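# Counting What Is on the Shelf

*How one parts distributor changed the way it values inventory*

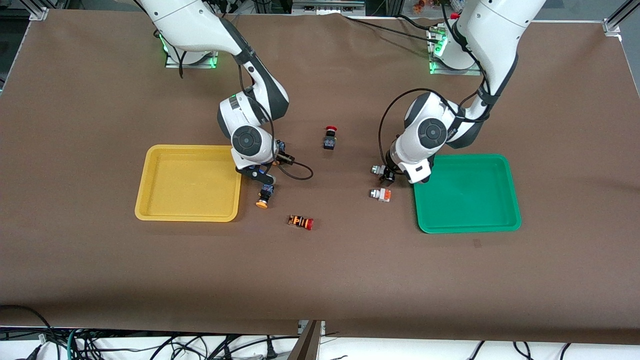
When Jaruwan Jaidee became controller of Illmont, a distributor of small replacement parts, the year-end inventory count took two full days and closed every aisle of the warehouse. The figures that resulted were accepted by the auditors. They were also, in her view, of limited use to the managers who had to set prices in the months that followed.

Illmont had always used the first-in, first-out method, under which the oldest costs are the first to be charged against sales. While supplier prices were steady, the choice of method made little difference. When prices began to rise, the company reported healthy margins on goods that would cost considerably more to replace.

"The statements were correct," Ms. Jaidee said. "The sales office was reading them as a guide to next month, and they were never meant for that."

The company considered the last-in, first-out method and rejected it. Its largest lender, Sangkhawat, preferred statements that could be compared directly with earlier years, and a change would have required additional disclosure. Illmont kept its method for financial reporting and introduced a second report, for internal use, that restates the cost of goods sold at current replacement prices.

The internal report covers 585 items and is issued 8 times a year. Uthai Thammasiri, who supervises purchasing, supplies the replacement prices from open supplier quotations. Items without a recent quotation are carried at their last invoice cost and marked accordingly.

The first report showed that nearly 20 percent of the items were being sold at or below the cost of replacing them. Most belonged to the Prumuser line, where list prices had not been reviewed since May of the previous year. New prices were issued in two stages, and customers with standing orders received written notice before each one.

The annual count has also been replaced. Staff now count one section of the warehouse at a time, with fast-moving items checked more often than slow ones. Differences are posted to a separate shrinkage account, so that they no longer disappear into the cost of goods sold. The Endden branch, which keeps its own stock records, will adopt the same procedure once its item codes have been matched to those of the main warehouse.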